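I've been looking after wooden tables for most of my grown life, first my grandmother's kitchen table and then a whole string of secondhand ones I couldn't walk past, and people still ask me the same thing every time: what do I put on it? My answer is usually "less than you think," and then I go on for half an hour anyway, so I might as well write it down.

## Everyday wiping

A soft cloth, wrung out until it barely feels damp, takes care of most of what happens at breakfast. I cut up old T-shirts for this and keep a stack in the drawer by the sink. Wipe along the grain, then go over it again with a dry cloth. That second pass is the one everybody skips (I skipped it for years myself!) and it makes a bigger difference than any bottle under the sink.

For sticky spots — jam, syrup, whatever the kids had — add one drop of dish soap to a bowl of warm water. One drop, really. Soap left behind dulls the finish, and then you find yourself scrubbing at a cloudy patch that you put there.

## White rings and other heartbreaks

A white ring usually means moisture has gotten into the finish but hasn't reached the wood. Don't panic and don't reach for sandpaper. Leave it alone overnight first, as plenty of them fade by themselves. If it's still there in the morning, lay a dry cotton cloth over it and pass a warm iron across, no steam, for a few seconds at a time. Lift and look, lift and look. I once got impatient and parked the iron while I answered the door, and that table wore a tablecloth until the day I sold it.

Dark rings are another story. Those have usually gone down into the wood, and you're looking at sanding and refinishing. I live with mine. 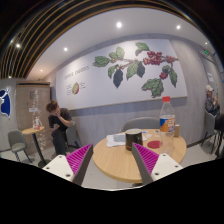
Oil is where folks get carried away. If your table has a varnish or a lacquer on it, oil can't soak in, and it just sits on top collecting crumbs and fingerprints. To find out what you've got, put a drop of water somewhere that doesn't show. If it beads up and stays beaded, there's a sealed finish and you can put the oil away. If it slowly sinks in and darkens the spot, the wood is thirsty.

For thirsty wood I use a food-safe mineral oil from Heltia, though any plain one will do. Rub on a thin coat, wait half an hour, and buff off everything that hasn't soaked in. Then let it sit overnight before you put so much as a newspaper down. I do mine in July, when the windows are open, and again when the heat comes on and the air gets dry.

One caution, and please take it seriously: if you ever use linseed or another drying oil, spread the rags out flat outdoors to dry, away from anything that burns. Wadded up in a bin they can heat up and catch fire all on their own.

## When it wobbles

Check the floor before you blame the table. Give it a quarter turn, and if the wobble goes away, it was the floor all along, and a felt pad will fix you right up. I buy Trorano pads in the big pack and cut them down with kitchen scissors.

If the wobble follows the table around, lay it upside down on a blanket and look at where the top meets the base. Snug each screw a little at a time, going back and forth across the middle. A screw that just spins has chewed out its hole. Pack the hole with a wooden toothpick or two dipped in wood glue, snap them off level, let the glue dry overnight, and drive the screw back in by hand — a power driver will strip it again before you can blink.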